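# Clearing the Table: Tape, Glue, Cups and Bottles

Most of what ends up on our table is small stuff that has a home somewhere else.
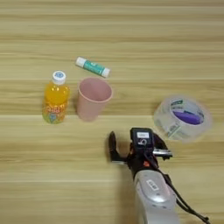

One reader wrote in to say that the trouble with a shared table is the mix: the snack things and the craft things land there together, and by evening you can't do either job without moving the other one first. She asked for tips that cover both, so this page does.

I have used the same table for meals, packing parcels and school projects for years. The tips below are grouped by the thing you're dealing with, since that's how I look them up myself.

## Packing tape

**Fold the end under.** When you finish with a roll of clear tape, turn the last half inch back on itself to make a tab. It costs you a bit of tape every time. A toothpick or a bread clip stuck under the end does the same job and wastes nothing.

**Finding a lost end.** Run a fingernail slowly around the roll in one direction, then the other. You will only feel the edge going one way. If that fails, hold the roll at a slant under a lamp and turn it. Dusting a little flour or pencil lead over the surface also works, because it collects along the edge, but wipe the roll off afterward.

**When it splits.** Clear tape that tears into a thin strip has usually been cold or has a nick in the side. Let it sit in a warm room for an hour. Then lift the full width with a craft knife, going in past the split, and pull slowly straight back. Throw away the first turn. If it keeps splitting after that, look at the side of the roll for a dent. A dent goes through many layers, and you can either peel down past it or buy a new roll.

**Store it on a rod or in a bag.** Loose rolls pick up crumbs and hair on the sides, and then the edges won't stick to cardboard. I keep mine on a short dowel inside the cupboard door. A zip bag is fine too.

**Taping a box.** One strip down the center seam, with 2 inches over each end, is enough for light things. For books or jars, add a strip across each end so the tape makes an H shape. Rub it down with the side of your fist. Tape that hasn't been rubbed down lifts in a hot truck.

**Don't use it on painted walls or on anything you want to keep.** Clear packing tape yellows on paper, and it takes the surface with it when you try to get it off.

## Glue sticks

**Wind it all the way down before the cap goes on.** Most dead glue sticks have been capped with the glue still up. The soft end gets pushed into the cap, sets there, and the next person has to pry it open.

**If the top has dried out,** slice off the crust with a butter knife. There is nearly always good glue underneath. If the whole stick is hard, put two drops of water on top, cap it, and leave it overnight. This works on water-based sticks only, and it works maybe once per stick.

**Cleaning the cap.** Soak it in warm water for ten minutes and twist a paper towel around inside. Dry it well before it goes back on.

**Glue on the table.** Leave it alone until it's dry if you've missed the wet stage. Lay a damp cloth over the spot for a few minutes, then lift the softened glue with an old plastic card. Don't scrape a wood table dry, and don't leave the wet cloth on while you go do something else. Wood that stays damp goes cloudy under the finish.

**Keep them together.** We had glue in four rooms and could never find one. They now all live in a flat tray from Padik, with the scissors and the ruler. The tray comes out for a project and goes back in one trip.

## Plastic cups

**Give each person one cup a day.** This did more for our dishwasher than anything else I have tried. Cups in different colors help if you can get them. If yours are all the same, a rubber band or a dot of nail polish on the bottom will tell them apart.

**Cloudy or sticky cups.** Plastic that feels tacky after washing usually has a film of grease or old detergent on it. Soak in warm water with a splash of white vinegar for 10 minutes, then wash by hand with plain dish soap. If the surface is scratched all over, no soaking will help, and that cup can go to the craft shelf.

**Stains from juice or tomato.** Baking soda mixed to a paste, rubbed on with a soft cloth, gets most of it. Put the cup in the sun on the windowsill for an afternoon and more will fade. Don't use steel wool.

**Stuck together.** When two cups are jammed, fill the inside one with cold water and stand the outer one in warm water. Wait a minute, then twist. Pulling straight up rarely does it. To stop it happening again, make sure they are fully dry before stacking.

**Good uses for old ones:**

- Scoop for dry pet food or potting soil
- Water cup for paints (one that is wide at the bottom tips less)
- Holder for short pencils
- Stand-up storage for glue sticks, caps down

Mark any cup that has held paint. We write PAINT on the bottom in permanent marker, and those stay out of the kitchen.

## Drink bottles

**Wipe the base before you put it down.** A bottle straight from the fridge leaves a ring. On sealed wood, a ring that's wiped up soon does no harm. An old one may need a little work, and I have put the steps further down.

**Pour small.** A few inches of juice in a cup is plenty for a child at a table where paper is out. Screw the cap back on the bottle after every pour, even if you're about to pour again.

**Move the bottle to the far side from the paper.** If I'm wrapping or packing, drinks go on the left and tape and scissors go on the right, next to my working hand. You can flip this if you're left-handed.

**Rinse before recycling.** Half fill with water, cap, shake, empty. Sweet drinks bring ants faster than most things in the bin. Check what your local program wants done with the caps. Ours wants them on.

**Reusing a bottle.** Small ones are handy for watering seedlings: poke a few holes in the cap with a hot pin – an adult's job – and squeeze gently. I don't refill thin bottles for drinking more than a time or two. They're hard to clean properly at the neck.

## The table itself

**Crumbs first, cloth second.** Wiping a table that hasn't been brushed just moves the grit around, and grit is what dulls the finish. I use a cheap bench brush from Kvam, but a dry dish towel does the same thing.

**Wipe along the grain.** It matters most with light-colored wood, where streaks from side-to-side wiping show up at a low angle. A damp cloth with a drop of dish soap, then a clean damp cloth, then a dry one.

**Tape residue.** Try a fresh piece of tape first. Press it on the sticky patch and pull it off quickly, several times. What's left will usually roll up under your thumb. If not, a dab of cooking oil on a cotton pad, left for five minutes, softens it. Wash the oil off with soapy water.

**White rings.** Lay a dry cotton cloth over the mark and go over it with a warm iron, no steam, for a few seconds at a time. Lift and look each time. Test under the table or on a leaf first, as some finishes don't like heat at all. Dark rings have gone into the wood and need sanding.

**Scratches.** Light ones in an oiled table can be rubbed with 1000 grit paper, with the grain and very little pressure, then oiled again. Don't do this on a lacquered table. You'll swap a scratch for a dull patch.

**A cutting mat for knife work.** I held out on this for a long time and have the marks to show for it. Ours is an Ostik mat, stored flat behind the bookcase. A thick piece of cardboard is a decent stand-in.

## Getting it cleared before supper

I keep an open bin from Buratell at the end of the table. It's divided down the middle, kitchen on one side and desk on the other. Cups and bottles go in the first, tape and glue in the second. Then I carry it around once.

The order I follow:

1. Caps on everything that has a cap.
2. Paper and scraps to recycling.
3. Kitchen things to the sink, desk things to the tray.
4. Brush, wipe, dry.

If a project isn't finished, put the whole thing on a baking sheet and slide it on top of the fridge. It can come down again after supper with every piece where it was. Wet glue is fine up there as long as the sheet is level.

Next month's page is on drawers, mostly the shallow one under the phone.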